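Review: Pevar Table Marking Kit, second edition (rules booklet, tape and check cards)

Rating: 4 out of 5

I bought this kit in April for the small automation corner of our workshop, where we test pick and place programs before they go to the customer. Before that we had our own house rules, written on one sheet, and everyone read them in a different way. The kit from Pevar promises a common way to mark a robot table, and I wanted to see if it is worth the money for a small team.

In the box you get 2 rolls of tape, a set of check cards and a booklet of 331 pages. Yes, it is a thick booklet. The good part is that the rules for daily work fit in the first chapter and the rest is background, tables and forms. I read the first chapter in one evening, and I have opened the rest only when I had a question.

The main idea is simple. You divide the table into cells with tape, you give each cell a name, and each object has a start cell and an end cell which are written on the card before the arm moves. The lines must be flat, with no loose ends. The base of the arm keeps a free zone, and trays are placed in relation to a line, never "by eye". I like that the authors use the word "must" only when they mean it, and "should" for the rest. With the older Akbari guide, which I used at my last job, you could not tell the difference.

Working with a grid on the table makes talking much easier. When a colleague calls me and says that the drop point is wrong, we now speak of a cell and a line, and I do not need to walk over to understand him.
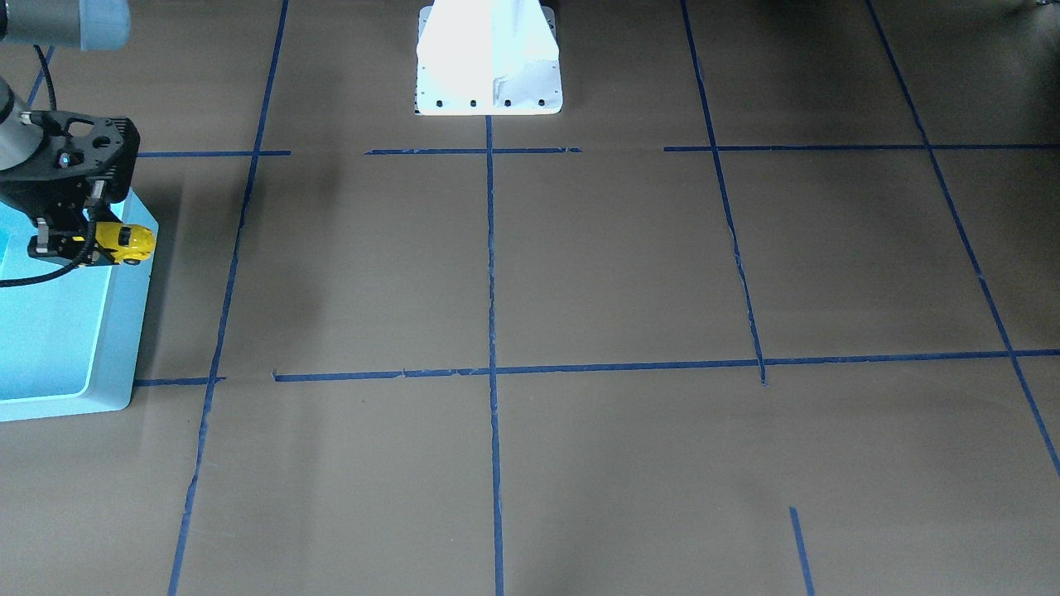

Small yellow piece in the gripper, over the tray. Blue tape grid on the brown surface.

The tape is the part where I have mixed feelings. Blue on a brown surface is easy to see, also under our yellow evening lamps. But the edges get frayed, and you can notice it on the long horizontal line in my photo. The booklet says a line with torn edges should be replaced, and gives a short test with a ruler for it. I think this is a good rule, but then the tape should be stronger. We have also tried the cloth tape from Flillano. It holds better at the edge, but it is thicker, and small wheels can catch on it.

The chapter on cables is too short for me. There is one page, and it says that cables should not pass over a tray when this can be avoided. With a gripper cable it often can not be avoided, and I would like advice on how much slack to leave and where to fix it. I wrote to Pevar and they answered after 6 days - polite, but they only sent me back to the same page.

The check cards are the best thing in the box. Each card has 7 lines to tick before a run, and a field for the time of day. At first my colleagues laughed at them. After a few weeks they were asking me where the new pack is. The cards can be ordered alone, and Skestavberg ships them faster than the maker does.

What I like: clear "must" and "should", good cards, tape color easy to see.
What I like less: tape edges, the short cable page, small print in the tables at the back.

If you already have strong house rules, buy only the cards. If you start with a bare table and several people share it, I would take the full kit and order one more roll of tape at the same time.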